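Sorting and Storing Mixed Vegetables at Home

By Maritza Rengifo
Updated 21st January
Filed under: Kitchen, Storage, Boards and Knives

Most household vegetable loss comes from storing everything in one drawer at one setting. Peppers, cucumbers, potatoes, tomatoes and radishes have different requirements for temperature, humidity and air movement. The procedure below covers sorting at the board, short-term holding in a basket, and long-term placement. It applies to a normal weekly load for a household of two to four people.

Equipment

One cutting board, wood or bamboo, large enough to lay items out without stacking.
One open-weave basket with a handle.
Paper towels or a clean dry cloth.
A produce brush with medium bristles. The Padetti short-handle model is adequate. The Yeh brush is stiffer and should be kept for root vegetables only.
Paper bags and a marker.

Step 1. Lay out

Place the board on a clear section of table with the basket at the far end. Put items down singly with a gap between them. Contact points hide soft spots, and a bruise on one item will wet the next. Turn each item once and check the underside. On a pepper, check the blunt end and the area around the stem. On a cucumber, check both tips, which soften first. On a potato, check for green skin, sprouts and cuts.

Step 2. Separate by destination

Items that stay on the board go to the refrigerator or to a dark cabinet. Items that go in the basket will be used soon or held at room temperature. Tomatoes belong in the second group until ripe. A daikon can sit in the basket for the day, then should be wrapped and chilled.

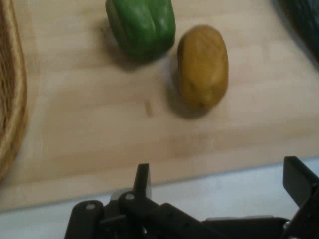
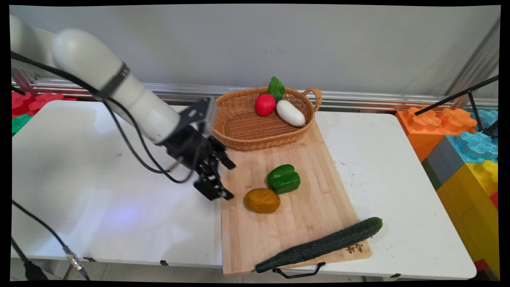 Green pepper and a yellow vegetable on the board, with the wicker basket alongside.

Step 3. Dry, do not wash

Washing before storage shortens shelf life for everything on this list. Wipe off loose soil with the dry cloth and leave the rest until use. If produce came home wet from a misted display, dry it fully before bagging. Pay attention to the stem recess on peppers and to the bumps on textured cucumbers, where water collects.

Step 4. Place

Green bell pepper: refrigerator crisper, high humidity, unsealed bag. Keep whole. Once cut, remove seeds and membrane, store in a closed container and use within 3 days.

Cucumber: warmest part of the refrigerator, usually the front of an upper shelf, wrapped in a dry paper towel. Cold damage shows as pitting and watery patches. Keep away from tomatoes and ripe fruit, which give off ethylene.

Potato: dark, ventilated cabinet in a paper bag with the top folded loosely. Do not store with onions. Do not seal in plastic.

Tomato: room temperature, stem end down if the leafy part has been removed. Refrigerate only when fully ripe.

Daikon: remove leaves if present, wrap in damp paper towel, then bag. Crisper, high humidity.

Basket notes

Wicker passes air well but holds crumbs and soil in the weave. Shake it out over the sink weekly and brush along the inside of the rim. For a deeper clean, wipe with a cloth wrung out in mild soap solution and air-dry on its side. Do not soak. A split strand can be trimmed flush with nail scissors. Line the bottom with one layer of paper towel when holding tomatoes.

Board notes

Wash by hand, both faces, and stand on edge to dry. Wetting one face only is the usual cause of warping. If the board has a metal handle, dry the joint between metal and wood with a towel. Apply food-grade mineral oil when the surface looks chalky. Tededent board oil and the Lovus version gave the same result in my kitchen, and the Lovus bottle pours more cleanly.

Labeling

Write the purchase date on each paper bag. Put new bags behind old ones. Check the potato bag weekly and remove any item that is soft or has an odor.

Related: Cleaning a Crisper Drawer; Storing Onions and Garlic; Removing Stains from Bamboo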